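Subject: Re: [gavolell-linens] Towels for the Erkham house: thirds or halves?
List: Gavolell housekeeping and linens
Sent: 9:44 am

On the Gromden end, someone wrote:

> We have 30 bath towels coming back from the laundry before the
> January changeover and the shelf in the upstairs closet is still
> the same shelf. Last time they were folded in quarters and the
> door would not shut. The time before that they were rolled, which
> looked lovely until the first guest pulled one from the bottom.
> Can we please agree on one fold and write it down? I don't care
> which. I care a little which. I would like them in thirds.
>
> Also, does anybody know what became of the hand towels? There
> should be 13.

I'll take the second part first and get it over with. I have two of the hand towels. They went home with me wrapped around a casserole dish in November and they have been living a quiet life in my kitchen drawer. They will be back on the next run. I can't speak for the other eleven.

Now, the fold. I have been through the archive of this list, which took most of a pot of coffee, and we have agreed on one fold on three separate occasions. It was a different fold each time. I propose we do it once more, with feeling, and that whoever keeps the binder at Erkham puts the page in a plastic sleeve so it survives the next plumbing incident.

My vote is also for thirds, with one complaint. Thirds are fine on the thin white towels. On the big gray ones they make a brick. The gray ones are from the Haberkorn batch, and whoever ordered those was thinking of a much larger closet, or possibly a horse. If you fold a Haberkorn in thirds the long way and then in thirds again, it stands up by itself and the stack leans toward the light switch.

So for the gray ones I'd start with a single lengthwise fold and work down from there. Get the long fold straight before you do anything else. A crooked long fold gets worse with every fold after it, and by the end you have something shaped like a slice of pie, and then somebody hides it at the bottom of the pile. (I know who. It's me.)

A dark gray towel at the long-fold stage, laid down the length of a white table, with the pale border showing along the edge where one layer comes over the other:
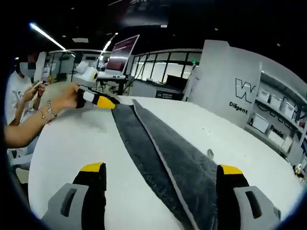

1. The long fold

Lay the towel out flat on a table. Not on the bed, please. The bed gives, and the fold wanders off. Bring one long side over and smooth from the middle toward the ends. Find the border with your fingers and follow it all the way down. If there's a ripple, lift the top layer and lay it down again. Pushing at a ripple just sends it to live somewhere else.

2. The short folds

Bring the far end to the middle, then the near end over it. Press down with your forearm. You may lean. These towels have had worse from the dryer.

3. The shelf

Rounded edge out, raw edges to the wall. Gray on the left, white on the right. The shelf is 44 inches wide, and I have measured it twice because I didn't believe it either. Gray ones should not go higher than the second screw on the bracket. Anything left over goes in the hall chest, under the spare blanket, and NOT on top of the water heater.

4. Washcloths

In the basket. No fold. I refuse to have this conversation again.

If you have strong feelings about rolling, I would ask you to go and stand in front of the closet with the door open and pull one from the bottom before you reply. Rolled towels do fine in a basket by the tub, and if Gromden wants to keep a basket by the tub I won't stand in the way. For a shelf I'm against it.

One more thing while I have you all. Whoever has been using the gray towels to dry the dog, the dog is welcome and the gray towels are not for the dog. There is a bin of old ones in the mudroom, marked OLD, in letters I thought were large.

Replies to the list, please, and not just to me, or we'll be doing this a fifth time in the spring. If I don't hear any objections by the time the laundry comes back I'll type up the page and send it to Erkham for the binder. Somebody at Gromden will need to print their own copy. The printer here is doing only magenta.

--
Linens, Erkham house
Please trim your quotes when replying to the list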